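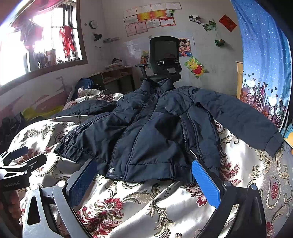

Terça, fim da manhã. Continuo na história do casaco azul-escuro e continuo sem acreditar nela. Li que um acolchoado se dobra em 16 segundos: estende-se na cama, manga para dentro, manga para dentro, enrola-se a partir da gola e pronto. Pois sim. A primeira manga ficou junto ao corpo, a outra esticada para a beira da cama, e o elástico de baixo a franzir como lhe apetece. Em cima da colcha das flores vermelhas, ainda por cima, que é brilhante e onde tudo escorrega.

O saco de compressão da Nirnel custou 39 e promete reduzir o volume a um terço. Um terço de quê, não dizem. O da Sernine prometia o mesmo e durou 6 lavagens.

Talvez o deixasse pendurado nas costas da cadeira até ao outono – é o que acabo sempre por fazer – mas depois não me consigo sentar a tratar dos papéis da estante, que também lá estão à espera desde março. A mochila azul fica ao pé da almofada, por agora. Não me convence a ideia de que arrumar o quarto arruma a cabeça.

À tarde tento outra vez, com o fecho corrido até acima. Se não der, vai para o armário de qualquer maneira. Comprar pilhas e levar o saco de volta à loja.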